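Workshop notebook, dye and finishing room, Risermont
March, entry 14

Purpose of the entry

This entry records the second round of wash tests on the wool felt supplied by Stakov. The first round left open whether the felt shrinks evenly in both directions after dyeing. The dye house at Baran has asked for an answer before it cuts the full order.

Materials

Felt: one roll, undyed, from lot 263. The outer turns showed a crease and were set aside. All squares were cut from the inner part of the roll, 100 mm on a side, with the long direction of the roll marked in cotton thread at one corner. Ink marks bled in the first round and should not be used again.

Dye: the Dokau green, mixed from the same tin as before. The lid had not been pressed down fully and there was a skin on top. This was lifted off and the rest strained through muslin. Colleagues are asked to close the tin with the mallet.

Method

The squares were soaked in plain water overnight, then moved to the dye bath and brought up to heat slowly. The bath was held for the full hour, with gentle turning at intervals. Stirring was kept light on purpose, as the first round was worked too hard and two squares had fulled at the edges - the readings from those were useless.

After rinsing, the squares were laid flat on the mesh rack by the north window. They were not pinned. Small amounts of dye and rinse water are kept in plastic cups and bowls, and these should be washed with soap before they return to the shelf.

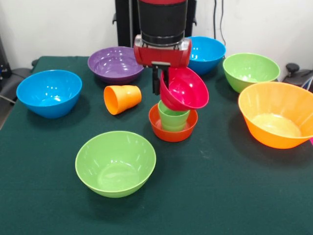

Results

Shrinkage along the roll was 5 percent on every square that could be measured. Across the roll it was less, and it varied from one square to the next. The squares cut nearest the selvage moved least. Color was even on the face and slightly pale on the back, where the felt had rested against the mesh.

One square was dropped during rinsing and stepped on. It has been kept for the color card but left out of the readings.

Open points

Baran's cutting sheet allows the same margin in both directions. On the present readings this wastes cloth across the roll, but no change should be proposed until the selvage question is settled. A further set, cut in a line from edge to edge, is to be dyed next.

The scale in the dye room drifts when the extractor is running. Weigh first, then switch on the fan.

Muslin is nearly out. Order placed with Stakov together with the replacement roll.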